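Wetari Winter Wear Care Guide
Section 4: Sorting and folding padded gloves and jackets

Work on a bare, smooth table. A light wood top is fine.
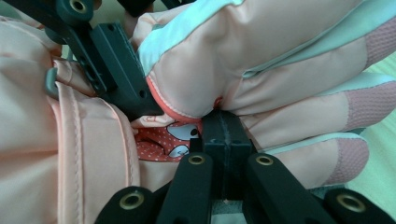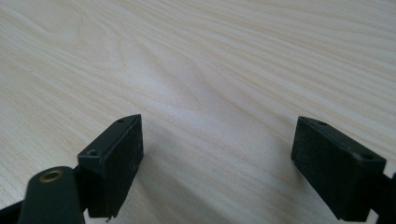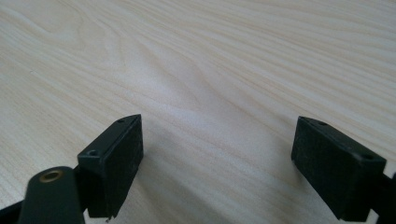

Rilorby, October 3, 2018

Revised by Vira Kostiuk. Replaces the August sheet.

Before you start

Check the tabletop for splinters and crumbs. Run your palm along the grain, then across it. Padded fabric snags easily, and a pulled thread on a knit patch can't be repaired at home.

Steps

1. Lay the jacket flat with the lining facing down. Close the zipper or snaps if it has them.

2. Smooth the stitched seams with your hand. Do not iron them.

3. Fold the sleeves in, then fold the jacket once from the bottom. Leave printed lining on the inside of the fold.

4. Pick up each glove by the padded back. Do not pull on the trim or the fingertips.

5. Turn the cuff out and look along the piping for loose stitches. Turn it back when you are done.

6. Place the gloves on top of the folded jacket, palms together.

7. Slide the set into a size 11 storage bag. Leave the bag open overnight before closing it.

CAUTION: Do not use a vacuum bag. Padding that has been pressed flat for a season may not recover.

NOTE: Pale colors pick up dye from dark clothing -- store them separately.

For replacement bags, write to Prakash Pisharody at the Rilorby office.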